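Household Management I
Unit 4 Handout: The Planned Kitchen and the Question of Labor

Reading for this unit: Lacroix, chapters 3 and 5. Students should bring the kitchen survey sheet to the seminar.

1. Background

Before the planned kitchen became common, food preparation in most town dwellings was spread across several rooms. Water was drawn in one place, fuel was kept in another, and the main table often served for cooking, eating, sewing and schoolwork. Reformers objected to this arrangement on two grounds: it was hard to keep clean, and it required a great deal of walking.

The second objection led to the studies treated in this unit. Observers drew a plan of the kitchen, followed one person through the preparation of a meal, and marked each trip with a line. The resulting diagrams persuaded many builders that the stove, the sink and the work surface should be placed close together.

2. The Arnusgate Survey

Our principal case is the housing survey carried out in Arnusgate, in which 118 households were visited over a single winter, beginning in December. Visitors recorded the height of each work surface, the distance from sink to stove, and the place where utensils were kept. Nearly 60 of the households stored their everyday tools in a different room from the one in which they cooked.

Maxence Lacroix argues that the survey has been read too narrowly. Later writers took from it a set of measurements, while the visitors' own notes deal at length with light, noise and the presence of children. In his view, the notes show that many residents did not want a smaller kitchen. They wanted a larger table.
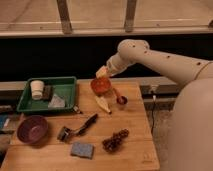

The Drernis estate, built after the survey, followed the measurements closely and set the notes aside. Its kitchens allowed one person to work with little movement, but two people could not easily pass each other. Within a few years, tenants had moved the preparation of vegetables and dough back to the living room. Students should consider whether this was a failure of design or a reasonable use of the space available.

3. Terms to Know

Work surface: any level area used for preparing food, whether or not it was built for that purpose.

Point of first use: the place where a tool or ingredient is first needed. Planners advised that items be stored there – a ladle by the stove, a colander by the sink.

Path diagram: a floor plan on which the movements of one worker are drawn as lines.

Shared task: work divided between two or more members of the household. The early diagrams have no means of showing it, a point Lacroix returns to in chapter 5.

4. Seminar Preparation

Complete the survey sheet for a kitchen you know well. Note where the main work surface stands, what is kept within reach of it, and which items must be fetched. Then read the Tekin extract, pages 28 to 34, and compare its recommendations with your own findings.

The written response is due in the department office by 26/04/2019. Responses should be typed and should refer to at least one household from the Arnusgate notes. Path diagrams may be drawn by hand.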